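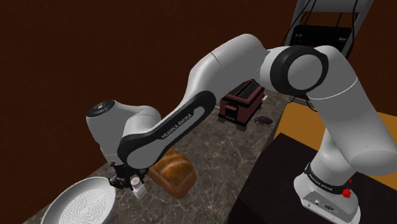 The Norkitz Reporter's Notebook, Bultwood edition

Most of us who report for a living have a drawer full of half-used notebooks, and most of us could tell you exactly what is wrong with each of them. The cover goes soft in a coat pocket, or the spiral catches on a scarf, or the ink comes through so badly that by the second interview you are writing on one side only. We spent a good long while grumbling about all this ourselves before we decided to make a notebook of our own, and the Bultwood is now in its third version. We are very fond of it.

It opens at the top, as a reporter's notebook should, and it has 144 pages of ruled paper with a margin down the left for times, name spellings and those little stars you put beside a quote you know you'll want later. The paper comes from the Dow mill and is a touch heavier than you may be used to (100 gsm), so a fountain pen behaves itself on it, and so does a cheap biro on a cold doorstep. The back board is stiff enough to write against while standing up - we've tried it at bus stops, on courthouse steps and in the rain outside a council meeting that ran until well past ten at night.

Inside the front cover you'll find lines for your name, a phone number and the dates the notebook covers. Please do fill them in! A notebook left on a train has a much better chance of coming home when there is a number in it, and when you are hunting for a quote two years later you'll be glad of the dates. The last 60 pages are perforated, for when you need to hand somebody a note or leave your details under a door.

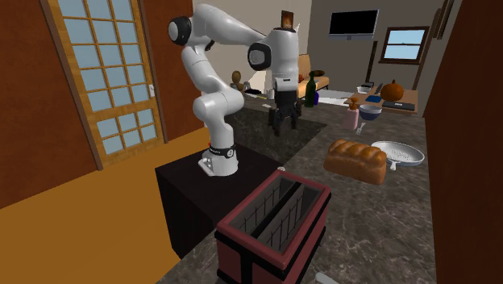
Robotic arm and gripper in a kitchen with a glass-paned door

The Bultwood comes in slate, brick red and a mossy green we call Virkberg, after the town where our binders work. The green sells out first every year, and the next batch is due in March. If you'd like us to put one aside, leave your email address on the order form and choose "keep me one".

Refills and covers

The waxed canvas cover is sold separately and fits every Bultwood we have made, including the first ones with the rounded corners. It has a loop for a pen and a flat pocket for a press card. Wipe it with a damp cloth and let it dry away from the radiator.

Ordering for a newsroom or a journalism course? Packs of twelve are boxed by colour, and mixed boxes can be made up if you ask - it adds a day or two.

Product code: 562
Ruling: narrow, with margin
Binding: top spiral, closed ends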